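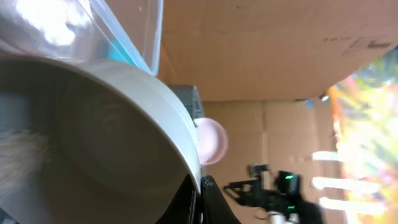

A round bowl and a clear plastic container, with cardboard behind them. Photo: Nasenside

Nasenside opens kitchenware lending shelf after a busy fall of sorting

ARSENAULT, 23 December 2023 – Nasenside, the neighborhood reuse center on Hondier Street, is opening a free lending shelf for bowls, storage containers, cups and other everyday kitchen things. The shelf is stocked entirely from items dropped off by local households, and anyone who lives in Arsenault can borrow from it starting this week.

We are thrilled with how this came together. When we asked for kitchenware in November, we hoped for enough to fill a bookcase. What came through the door was 1,310 pieces, in grocery sacks and cardboard boxes and in one case an old suitcase with a broken zipper. There were mixing bowls in every size, a great many clear tubs (most of them with lids!), muffin pans, ladles, and a complete set of soup plates still wrapped in newspaper.

The sorting was done over four weekends in the back room, which we call the Hondier room after the street it looks out on. Everything was unpacked, checked for cracks and chips, washed, and put with others of its kind. Bowls went with bowls and tubs with tubs, and small odds and ends went into a tray of their own until somebody worked out what they belonged to. Matching lids took longer than all the rest of it put together, and a few people turned out to be amazingly good at it.

What's on the shelf

The lending shelf is really 7 shelves, along the wall to the left of the front desk. Large bowls and serving dishes are at the bottom, where they are easy to lift out. Storage containers are in the middle, stacked by size with the lids standing upright beside them. Cups, small bowls and children's dishes are higher up, and baking pans have the end section to themselves. Sharp knives and electric appliances are not part of the collection.

Borrowing is simple. Pick what you need, write it on a card at the desk, and take it home for up to 2 weeks. There is no fee and no deposit. If you are cooking for a big family meal or a potluck and need several large bowls at once, call ahead and we will set them aside for you. Please wash everything before it comes back. If something breaks, tell us and we will cross it off the list – we expect to lose a bowl now and then, and that's fine.

The Gitano boxes

Along with the shelf we are putting together starter kitchens for people moving into a first apartment or starting over in a new one. We call them Gitano boxes, a name that goes back to the delivery van we used in our early days. Each box holds a mixing bowl, a saucepan, storage containers, and plates and cups for four. These are given, not lent, and there is no form to fill out. The first of them are packed and ready at the desk.

We still have room for more donations. Right now we could use saucepans with lids, colanders, measuring cups and dish towels. Sturdy cardboard boxes are welcome too, and scuffs and old marks on them don't bother us a bit. We have all the coffee mugs we can handle until spring, so please hold on to those for now.

The lending shelf is open during regular center hours, and there will be hot cider on the first morning. Come by and look around, even if you don't need a thing. The back room will be open as well for anyone who would like to see how the sorting works or try their hand at the last tub of lids.

About Nasenside

Nasenside collects, cleans and passes along household goods in Arsenault. Besides kitchenware, the center takes in bedding, lamps and small furniture, and runs a mending table for clothes and linens. Donations can be left at the side entrance on Hondier Street whenever the center is open.

Press inquiries: please ask for the press desk at the Nasenside front counter. Photos of the kitchenware sort are available on request.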